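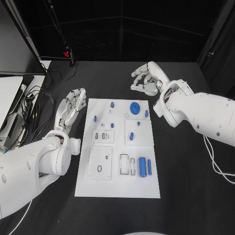
Por que motivo o braço direito da célula 2 continuou a mover-se depois de premido o botão de paragem?

O controlador desse braço recebeu a ordem de paragem com 900 milissegundos de atraso e, nesse intervalo, executou o resto do movimento que já tinha em memória.

Foi assim que Syafiqah Tarigan respondeu por escrito, na segunda versão do relatório. A primeira tinha quatro páginas e não continha a palavra atraso. Lenni Kiiskinen devolvera-lha com uma única anotação na margem: «E entre o botão e a paragem?»

O ensaio era de rotina. A célula 2 de Bustholm corria a sequência de montagem da placa desde outubro: a mão esquerda levantava uma peça azul, a direita recebia-a ou estabilizava a placa, conforme o passo, e a peça descia ao alojamento correspondente. A Wenov, que fornecia os braços, pedia 300 ciclos seguidos sem intervenção para aceitar uma versão do software. A versão em ensaio ia no ciclo 212 na manhã de 20 de fevereiro de 2024.

No passo 14, a direita devia pegar num dos cilindros que ficam de pé junto às ranhuras e deitá-lo na ranhura mais larga. Pegou nele inclinado. O controlo de força registou contacto antes da cota prevista, recuou quatro milímetros, tentou outra vez e registou o mesmo contacto. Nada disto era anormal. O procedimento admitia três tentativas.

Na terceira, Rimantas Grīnberga abriu a cortina lateral e estendeu a mão para endireitar o cilindro.

O relatório dedica um parágrafo a esta decisão. Grīnberga tinha o ecrã à frente e lia nele «em espera». O estado era verdadeiro para o braço esquerdo. A interface mostrava um só campo de estado para os dois braços e preenchia-o com a última mensagem recebida. A mensagem do direito vinha atrás, na fila.

Tarigan estava na consola, a dois metros. Viu a cortina aberta e premiu o botão. O braço esquerdo parou. O direito desceu mais sessenta milímetros, fechou os dedos sobre o cilindro e sobre a ponta do indicador de Grīnberga, e só então parou, com os dedos fechados.

Uma mão parada naquela configuração não abre. Os motores ficam sem corrente e as transmissões dos dedos são irreversíveis, de maneira que a posição se mantém sem consumo. O manual da Lundgren, que fabricava as mãos, apresentava isto como vantagem, na secção sobre falhas de alimentação: a peça não cai. A secção seguinte explicava a abertura manual, com uma chave sextavada de dois milímetros introduzida na base de cada dedo.

A chave estava na gaveta da bancada da célula 1. Tarigan demorou a encontrá-la um tempo que o relatório não indica, por não haver registo. Grīnberga não falou durante esse tempo, salvo para dizer que era o dedo de fora, depois que não, que era o segundo. Ela deu onze voltas à chave. O cilindro rolou para cima da placa e ficou encostado à borda.

O indicador tinha uma marca transversal e a unha escureceu nessa tarde. Não havia fratura. O posto médico preencheu o impresso de lesão ligeira e Grīnberga voltou à célula às duas horas, com o dedo ligado, para ajudar a copiar os registos antes que o sistema os substituísse.

Foi nos registos que a explicação apareceu. Cada braço tinha o seu controlador e ambos recebiam as ordens por uma ligação comum. A ordem de paragem devia circular num canal separado, por cabo próprio, do botão a cada controlador. No esquerdo circulava. No direito, o cabo estava ligado à entrada auxiliar, vizinha da correta e com conector igual. O braço direito recebia a paragem apenas pela ligação comum, como uma mensagem entre outras, e nessa manhã a mensagem esperou atrás das leituras de força da terceira tentativa.

Com a fila vazia, o atraso era de doze milissegundos. O ensaio mensal do botão fazia-se com os braços imóveis e a fila vazia. Tinha sido aprovado todos os meses.

«Quem ligou o cabo?», perguntou Kiiskinen na reunião de quinta-feira.

Tarigan projetou a folha de manutenção. O controlador direito fora substituído em outubro, na ordem de trabalho 1637. A rubrica no fim da folha era dela. Na linha «verificação funcional da paragem» estava um visto, e o visto também era dela.

«Verifiquei a paragem», disse. «O braço estava parado. Acendeu a indicação de paragem e eu pus o visto.»

Kiiskinen perguntou se o procedimento pedia movimento. Ela respondeu que o procedimento dizia «verificar a paragem». Ele escreveu isso e quis saber quanto tempo levava a repetir o ensaio com o braço em movimento e a fila carregada. Um dia, disse ela, se a Wenov desse o gerador de carga.

A Wenov deu o gerador dois dias depois, juntamente com uma carta. A carta era assinada por Parvathi Kotian, da engenharia de produto, e informava que a entrada auxiliar estava identificada no esquema elétrico, folha 9. Acrescentava que a versão seguinte do controlador traria conectores de formato diferente. Não dizia quando.

O ensaio fez-se com um bloco de espuma no lugar do dedo. Com o cabo na entrada auxiliar, o braço direito parou tarde em todas as repetições e, numa delas, não parou antes de completar o passo. Com o cabo na entrada correta, parou a meio da descida, com a mão ainda aberta sobre a placa. Tarigan pediu que se repetisse esta última medição até ao fim do turno. Grīnberga, que segurava o cronómetro sem que fosse necessário, concordou.

As medidas corretivas ocupam meia página. O campo de estado passa a ser dois campos, um por braço. A cortina recebe um interruptor que corta a alimentação de ambos, por canal físico. A entrada auxiliar leva um tampão. O ensaio mensal faz-se em movimento e com carga. Há uma chave sextavada de dois milímetros presa por um fio à estrutura de cada célula, do lado de fora, à altura da mão.

A última medida foi proposta por Grīnberga, que levou ele mesmo o fio.

Na secção «causas», a segunda versão lista a ligação errada, a interface e o procedimento de verificação, por esta ordem. Kiiskinen achou que a ordem estava bem. Tarigan abriu o ficheiro mais uma vez antes de o enviar, passou o procedimento para o segundo lugar, leu, e voltou a pô-lo no terceiro. Acrescentou depois uma frase à primeira causa: «A ligação foi efetuada e verificada pela autora deste relatório.» Ninguém lha tinha pedido.

O documento foi registado com o número 3093. O contador de ciclos voltou a zero, como a Wenov exigia depois de qualquer intervenção, e a sequência recomeçou na segunda-feira seguinte. No passo 14 do primeiro ciclo, a mão direita pegou no cilindro inclinado. Registou contacto, recuou quatro milímetros e tentou outra vez.

Tarigan e Grīnberga ficaram os dois junto à consola. À terceira tentativa o cilindro não entrou. O programa abriu a mão, afastou os dois braços e pediu assistência. Os dois campos do ecrã mudaram para «em espera», o direito um pouco depois do esquerdo. Ela premiu o botão, esperou que as duas luzes de corte acendessem e só depois ele abriu a cortina.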